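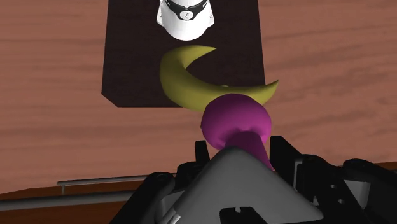
Figure 1. Rendered tabletop with a yellow, banana-shaped item on a dark mat.

Fruit Waste in the Campus Dining Hall
Braulio Robles and Rungnapa Chuensuk
13 Jul 2026

Our project looked at how much whole fruit gets thrown away at lunch. We chose fruit over cooked food because it is easy to sort and weigh.

Method
We set out two bins by the tray return, one for peels and cores and one for fruit nobody had bitten into. Gumaro Figueroa emptied them after lunch and wrote down the weights. We also handed out 300 short surveys and got 142 back.

Results
Bananas were the item most often thrown away whole. Most students who explained why wrote that theirs was bruised or too green. Apples came second, and several people said they took one for later and changed their minds at the door. Oranges were rarely taken at all. On the survey, 28 students asked for cut fruit.

Problems
The bins were moved during the first week and we lost one day of weights. Some peels ended up in the wrong bin and had to be picked out by hand.

Next steps
We would like to repeat the count in November, when the kitchen changes its menu, and put a bowl for unwanted fruit near the exit.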